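Histham Residents' Services
Household Guidance: Packing and Storing Small Goods

Residents preparing for a move, or clearing a cupboard ahead of the August inspections, are asked to pack small packaged goods in sturdy cardboard boxes. Cartons from deliveries may be reused provided the base is sound and the corners have not softened. Old address labels should be removed or covered before use.

Tape the base with 3 overlapping strips and check that it holds before anything is placed inside. Rigid cartons go in first, upright and against the walls, with the printed side facing inward where it might otherwise rub. Soft packets are then laid in the remaining space. Where a box came with a cardboard divider, retain it; it keeps heavier cartons from sliding onto lighter packets.

Boxes may be packed on a bed or sofa if bench space is limited. A blanket spread underneath protects the upholstery and muffles noise in shared buildings.
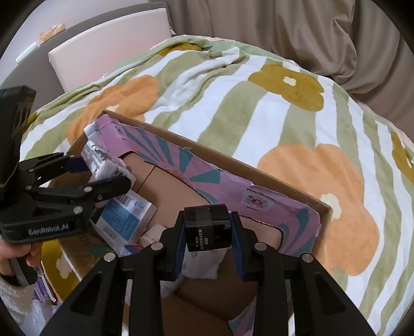
Maeve Kavanagh writes that she packs her cartons label up, even when they would fit better on their sides, and keeps a list taped under the lid. She has found this saves opening every box when a single item is wanted, and asks that it be added to the guidance.

The suggestion has been adopted. Lists should be written in permanent marker and should note the room of origin. Food, medicines and cleaning products must not share a box.

No box should exceed 20 kilograms when full. Boxes held in the Allance storage room may be stacked 4 high, heaviest at the bottom, and must be kept clear of the hot water unit. Flattened cardboard is to be placed in the recycling bins at the rear of the building.

Last reviewed Apr 16, 2025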